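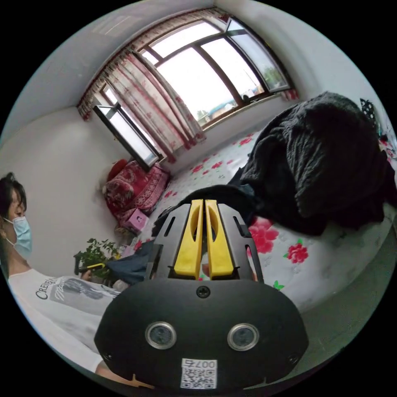 Stolach, January

I spent most of the month on the part of our software that decides where one clip ends and the next begins. I had put it off for a long time. The policy training gets all the attention and the segmenter just sits there in the preprocessing folder, written in an afternoon and then left alone.

The data is bedroom tidying: clothes on a bed, mostly, to be folded or moved. Two yellow fingers, a fisheye view, a pose track and a gripper width for every time step. We record long takes and cut them up afterward. The old segmenter used gripper width only. Fingers close, clip starts. Fingers open and stay open, clip ends. That works fine for cups and boxes. With cloth it falls apart, because folding something as big as a pair of jeans means grabbing, letting go, shifting over and grabbing again. The old code would cut one fold into four pieces and throw two of them away for being too short.

So the first thing I did was make a test set. I took 118 takes and marked the boundaries by hand in Kivska, our labeling tool. It's slow work, and I changed my mind about the rules partway through, so the first 20 got marked twice. The rule I ended up with is that a clip ends when the tool has backed away from the bed and the garment has stopped moving. If the fingers open but the tool stays close, it is still the same clip.

After that I wrote a new segmenter that uses three signals. Gripper width is still in there. The second is the height of the tool over the bed, which needs a plane fit, and I'll get to that. The third is how much the picture changes near the fingers once camera motion is taken out. None of these is new. I lifted the motion part almost whole from Söderlund, our older tracking library, and only had to change how it handles the round image border. It was treating the black corners as very well tracked background, which they are, I guess. 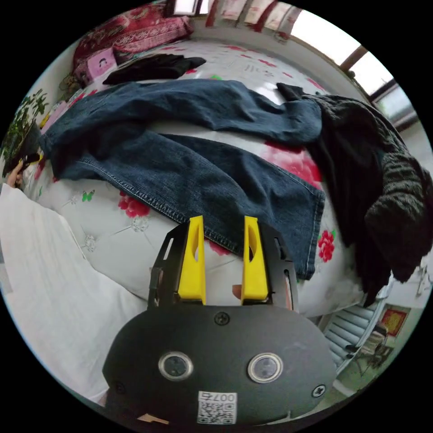 The plane fit was the worst of it. A bed is flat until you put clothes on it. Denim lies in ridges, a heap of dark blankets has almost no features to match, and a flowered bedspread has plenty of features, many of which look like each other. My first version fit the plane to whatever points were lowest in view, and in some takes it happily picked the floor. Then the height was off by a whole bed and the clip never started.

What I have now fits several candidate planes over the whole take and keeps the one the fingertips come closest to most often without passing through it. It costs more time, but it runs once per take and I don't mind waiting. There are 6 takes where it still gets the wrong plane. I have looked at all of them and I don't see a common cause yet.

Windows were the other problem. When the tool tips up and daylight fills the top of the view, the auto exposure drops and everything on the bed goes dark for a moment. The picture change signal reads this as a lot of motion. I tried normalizing brightness over the full image and it made things worse. Normalizing only in a patch near the fingers was better – not perfect, but the false cuts mostly went away. Locking the exposure would be the proper fix, and I have asked for it in the next firmware.

I also cleaned up the output format while I was in there. Each clip now carries the name of the take it came from and the padding on both sides, so you can widen it later without rerunning everything. Bredemico, the training side, only needed a two-line change to read it. Old files still load, with a warning.

I haven't retrained anything on the new clips. My guess is that regrasping will get better, simply from there being regrasps left in the data, but that's a guess. I'd like to run it with the same seeds as last time and change nothing else.

Still to do: the wrong planes, a faster viewer for checking cuts, and some way to flag takes where the tool never backs off at all. I found two of those. For now they go through as one very long clip each.

If you work on cloth and you cut your data some other way, leave a comment. I'm mostly wondering how people deal with a fold that gets abandoned halfway and started over. I have been keeping those as one clip and I'm not sure that's right.

2 comments
Share this post
Search this blog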